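Prillico Awards Speech Corpus: data card

Version 3

Summary

Prillico is a text corpus of acceptance and presenter speeches given at film, television and stage award ceremonies. It holds 2,991 speeches, transcribed from broadcast recordings and labelled for subject matter. It was built to study how often speakers at entertainment events turn to public affairs, and which affairs they turn to.

Contents

speeches.csv: one row per speech, with ceremony code, year, award category, speaker role and full text
segments.csv: one row per labelled passage
labels.txt: the 45 subject labels with short definitions
changes.txt: differences from the previous version

Speaker names are replaced by a numeric key. Names spoken aloud inside a speech are kept, as thanking people is a large part of the genre and removing them left many texts unreadable.

Labelling

Each speech was split into passages at changes of subject. Every passage was read by 2 annotators working separately in Hutik, our labelling tool. Disagreements went to a third reader, whose decision is final and is marked in the column "settled". Passages consisting only of thanks carry the label THANKS and nothing else. Jokes about a political subject take the label of that subject plus HUMOUR.

Labels record what a passage is about. They do not record whether the speaker was sincere, or which side they took. An earlier stance column was dropped in version 2 after agreement proved too low.

Known problems

Orchestra music covers the end of many speeches. Gaps are marked [unclear].
Speeches in languages other than English appear in the broadcaster's translation, which is often shortened.
Red carpet interviews are not included. The Feradik set covers those and uses the same ceremony codes.
Ceremonies without a host are coded host = 0, not left blank.
The label INDUSTRY_PAY was used too freely in the first batch. Filter on batch > 1 if this matters.
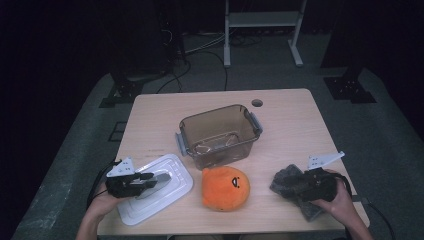
Loading

The files are UTF-8, comma separated, with a header row. Join segments to speeches on speech_id. Passage order is given by seg_no, which restarts at 1 for each speech.

Use

Research and teaching only. Please cite the corpus by name and version. Corrections are collected and applied each February; send the speech_id and the corrected text to the Krishnan archive desk.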